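Pludulel Table Set -- README

Version of 5/25/24

Pludulel is a collection of 3,838 pictures of tables in ordinary homes. Each record is about one table: what covers it, what is put on it, and what is close to it in the room. The collection was made for people who study how a home table is used between meals, when it is not fully set and not fully cleared.

Contents

The pictures are divided in two parts. Vosstead has the rooms with a dining table. Plilluvgate has the smaller rooms, where the same table serves for eating, for paper work and for folding clothes. Each part has its own list with the fields room, cover, items and notes.

The field "cover" says if the table is bare or has a cloth, and gives the color and the print of the cloth in a few words. Fold creases are written in "notes" -- they do not change the cover type. The field "items" names only things which rest on the table top. Trays are listed also when they are empty. Phones are listed as "phone" with the side that faces up, front or back. 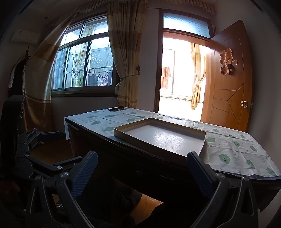 How do I record a tray with nothing in it?

Write "tray, empty" in the items field, then the shape and the color of the rim. If the floor of the tray has a different color, put it after the rim.

Laundry and clothes on a rack are not items. They go to "notes" together with the window and the chairs, and only if they can be seen clearly.

Known problems

In 100 records of Plilluvgate the cloth print is described too shortly, for example "dots" where there are also other figures. We are correcting them by hand. Pale tray floors were sometimes entered as white when grey is closer.

Contact

Corrections are welcome -- please send the record number and the field name to the Kovács desk.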